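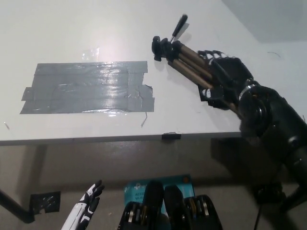

**Tour Operations, handout for session 3: The package price**

Lecturer: Subbarao Chowdary

Please read before the class and bring your calculator.

A package holiday is sold for one price, but inside there are several contracts. In our case the operator Rasar sells seven nights at the Hotel Fleltus, half board, with flight and transfer. The customer pays $1,044 per person, two people sharing.

## Terms to know

- **Net rate**: the price which the hotel gives to the operator. The guest should never see it.
- **Allotment**: rooms held for the operator until the release date. Rasar has 20 rooms.
- **Release date**: after this day the unsold rooms go back to the hotel without a fee.
- **Single supplement**: extra payment by a person who is alone in a double room.

## The November question

In November demand is low and the hotel offers a lower net rate. Rasar can reduce the brochure price, or keep the price and add something, for example a free change from half board to full board. Kenneth MacLeish, in the reading, prefers the second way. I agree with him only partly: families compare the first number they see.

## Homework

Write a brochure text for this package, maximum 500 words. State clearly what is included and what is paid locally. Students who took the MacAulay case last term should use the Cetonau resort instead, and ask me for the rate sheet.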